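# Drillis two-arm recording station

Bench station for collecting manipulation examples by teleoperation. Supplied by Grulport as a table, two arms, one fixed camera and a recording workstation. Built and tested at Weleswood.

## What it records

Each example is a single attempt at a task, stored with:

- joint positions and gripper opening for both arms
- operator commands, before and after smoothing
- video from the fixed camera
- a task label and a pass, fail or discard mark

Streams share one clock. Joint data is logged at 500 Hz. Video frames are matched to the nearest joint sample on export; the offset is kept in the file so that you can redo the matching yourself.

## Specification

| Item | Value |
|---|---|
| Arms | 2, mounted on opposite sides of the table |
| Reach per arm | 750 mm |
| Joint logging | 500 Hz |
| Camera | 1, fixed |
| Stock tasks | 9 |
| Export | one folder per example, with plain text index |

## Stock tasks

The stock tasks cover sorting, bin loading, handing over between arms and clearing a mixed surface. The sorting set uses household goods: bottles, tubes, brushes, bagged items. Clear film and glossy labels are included on purpose, as depth estimates tend to fail on them and a policy trained only on matt blocks will not cope.

Objects should be laid out again between attempts. The workstation gives a layout prompt, which can be switched off. A trained operator completes almost 33 usable examples an hour on the sorting set. Handover tasks are slower.

## Installation

Allow clear floor on the operator side. Normal workshop lighting is acceptable; reflections on the tabletop need not be removed, but the lights should stay the same within a batch. Fix the camera before calibration and do not move it afterwards. If it is knocked, close the batch and recalibrate.

The Szczepańska export format was dropped in July. Older batches can be converted with the tool on the workstation.

## Enquiries

Sales: Esperanza Oyelaran. Calibration and spares: Remigiusz Piątek. Quote the plate number on the underside of the table.

Page revised 17th October. 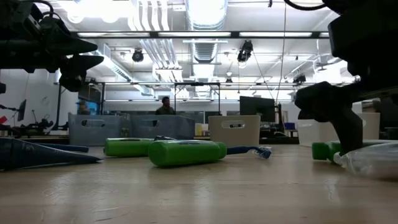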